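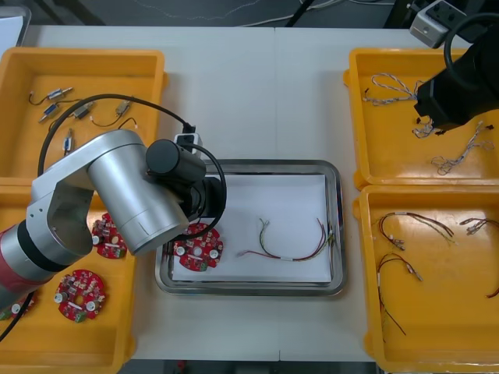
*Two robot arms at work over a white table, with yellow trays at the sides and a steel tray in the middle.*

## Skanmont and Billatau: what the offer means if you hold a few shares

*July 25, 2023, by Bhupendra Bisht*

Many readers wrote to me after Skanmont announced its offer for Billatau, and most of the letters ask the same thing: do I have to do something now? The short answer is no, you don't have to do anything this week. But you should read the papers when they arrive, and you should not throw away the envelope from Kaushik, which looks like advertising and is in fact the registrar's letter with your holder number inside.

Let me start with the facts for those who missed the announcement. Skanmont will pay $20 in cash for each Billatau share, and this values the company at $274 million. Billatau sells dental and vision cover to small employers. Skanmont sells life and disability cover, mostly to the same kind of customer, and the two companies already use many of the same brokers. Both boards have agreed to the deal. The shareholders of Billatau must still vote on it, and the insurance regulators must approve the change of control. The companies expect to close the transaction in January.

The price has made some people unhappy. I understand this. The stock traded higher than $20 for a short time two years ago, and who bought at that time will make a loss. On the other side, in the months before the offer the price was well under this level and very few shares changed hands. I own a small number of shares myself, bought long ago, and you should keep this in mind when you read my opinion.

### Why the other bidder went away

Vonduleck had made an earlier approach in the spring. Its proposal was partly in cash and partly in Vonduleck stock, and on paper it was a little bit higher. The board of Billatau talked with them for several weeks and then said no. Trilok Bhatt, the chairman, explained the reasons on the call with investors. Vonduleck wanted the right to reduce its price if the claims of the second half were worse than planned, and it did not want to pay a fee if the regulators refused the deal. "We preferred a price that we can read in one line," he said.

I think this was a reasonable decision, but I would like to see more detail in the proxy statement. The part which is called "Background of the merger" normally tells who met with whom and which prices were discussed. It is often the most interesting part of the whole document, and it is written in quite normal language. Please read at least that part, even if you skip the rest.

Vonduleck can still come back. The agreement lets Billatau answer a better offer if it arrives without being invited, and Skanmont then has a few business days to match it. If Billatau leaves for another buyer, it must pay a break-up fee to Skanmont. The size of this fee will be in the proxy statement also. A very big fee keeps other bidders away, so it is a number worth looking for.
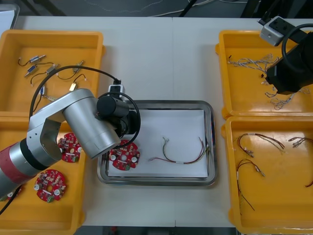

The question of who gets what is more complicated than the headline price. Billatau has public holders, employees with restricted shares, managers with options, and former policyholders who received shares when the company changed from a mutual into a stock company. When I explain this to people, I tell them to think of the four yellow trays on the table, two on the left and two on the right, and the steel tray between them. Each group of holders has its own tray and its own rules for what is inside. The purchase money is in the middle tray, and the proxy statement says how it moves from there to each of the four. For the public holders the rule is very easy: $20 for a share, no interest, and you wait for the closing. For the others, please read on.

**Employees.** Restricted shares which are not yet vested will be changed into a right to receive cash on the same dates as before, under the condition that the person still works for the company on that date. If you are dismissed without cause after the closing, the cash is paid early. If you resign, you lose it. Billatau has about 200 employees who hold such shares, and I recommend to all of them that they ask human resources for a written statement of their vesting dates before the closing, not after.

**Managers with options.** You get the difference between $20 and your exercise price. Options with an exercise price above $20 are canceled and nothing is paid for them.

**Former policyholders.** This is the group that worries me the most. Many of these people received a small number of shares by mail years ago and have perhaps forgotten them. If your address has changed, Kaushik has no way to send you the money, and after some time it goes to the state as unclaimed property. You can still get it back from the state, but it takes patience and a lot of forms. If your parents had dental cover with Billatau when it was a mutual, please ask them, or look through their old papers.

### What happens with the policies

I received also some letters from readers who are customers and not shareholders. A policy is a contract, and it does not end when the owner of the insurer changes. Your card stays valid and your dentist sends the bill to the same address. Skanmont has said it will keep the Billatau name on the dental plans through the next renewal season. What it does after that, I don't know, and I believe the company has also not decided it.

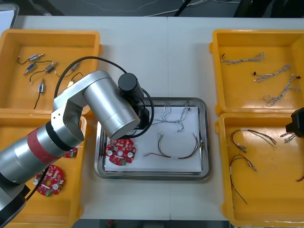
The premiums are another matter. Skanmont told investors that it expects to save money by using one claims system in place of two, and by closing one of the two head offices. In such presentations it is never written that the savings go to the customers. Some part may go there if competition is strong, and for small employers the competition in dental cover is quite strong. I would compare prices at renewal like in every other year, and I would not sign for several years only from fear that the rates will jump.

Brokers should look at their commission agreements. The two companies pay on different schedules, and at the moment a broker who places business with both receives two separate payments. The merger agreement says nothing about it. A broker who wrote to me asked Skanmont directly and got a friendly answer without content.

### The vote

A simple majority of the outstanding shares is needed. The word "outstanding" is important here: a share that is not voted counts the same as a vote against. At the last annual meeting holders of 72 percent of the shares took part, which was considered a good result, but it means that a large part of the shares was silent. The directors and officers have promised to vote their own shares in favor.

You can vote by mail, by telephone or on the registrar's website with your holder number. If your shares are with a bank or a broker, the voting form comes from them and not from Kaushik, and the deadline is usually one day earlier. Changing your mind is permitted until the meeting. The last vote is the one that counts.

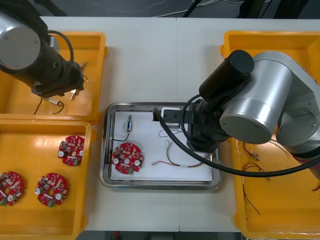
*A black gripper points down into one of the yellow bins, with a small electronic component just below it.*

A few readers asked about appraisal rights. If you vote against the deal, or don't vote, and follow the procedure exactly, you can ask a court to decide the fair value of your shares. The court may find a higher value than $20, or a lower one, and you pay your own lawyer. For a small holding I don't see how this can be worth the cost.

About taxes I can only say general things. A cash deal is treated as a sale, so you will have a gain or a loss compared with what you paid. Former policyholders often have a cost basis of zero or close to it, and for them nearly the full amount can be taxable. Please speak with a person who prepares tax returns and bring the original letter from the conversion, if you still have it.

I will write again when the proxy statement is filed. If you have a question in the meantime, send it to the usual address and please mention which of the four groups you belong to, so that I can answer more exactly.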